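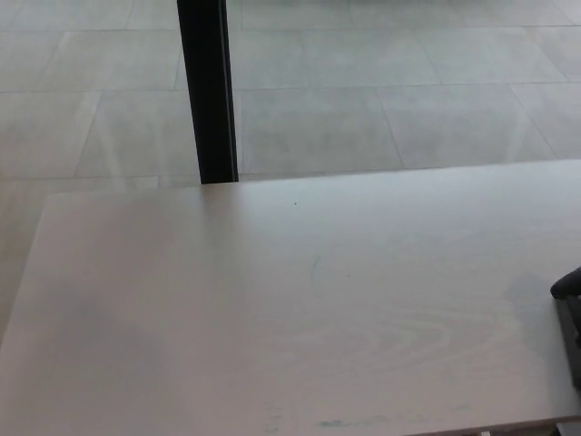 Erketton Work Table, Pale Wood
Genel Furniture for Schools and Studios
Item no. 1631

The Erketton is a large work table for classrooms, craft rooms and shared studios. The top is finished in a very light off-white with a soft matte surface, and the grain of the wood remains visible through the finish. Grain pattern differs from one top to the next. Customers ordering several tables for one room should expect variation between them and may request that tops be selected together.

Product details
Top: wood, pale matte finish
Seats: 4
Item weight and carton sizes: see delivery sheet
Assembly: required, two persons
Availability: to order, from April

Use and care
Wipe the top with a soft, damp cloth and dry it at once. Mild dish soap may be used on food and glue. Scouring pads, bleach and solvent cleaners will damage the finish and must not be used.

Light-colored tops show marker, pen and paint more readily than dark ones. Green and blue inks are especially noticeable and may leave a faint streak or smudge after ordinary cleaning. Marks should be treated on the day they are made. Where the table is used daily for painting or model making, Genel recommends the Flikthorpe table cover, sold separately. Small marks from normal use do not affect the strength of the table and are not covered by the warranty.

Refinishing
Worn tops may be returned to the Domański workshop for sanding and a new matte coat. Tables remain in the customer's care until collection. A loan top can be arranged for the period of the work on written request.

Orders and questions
Institutional orders are handled by Raluca Preda, Customer Accounts. Please state the item number, the quantity and the delivery address, including floor and elevator access. Matching benches are listed under item no. 1196.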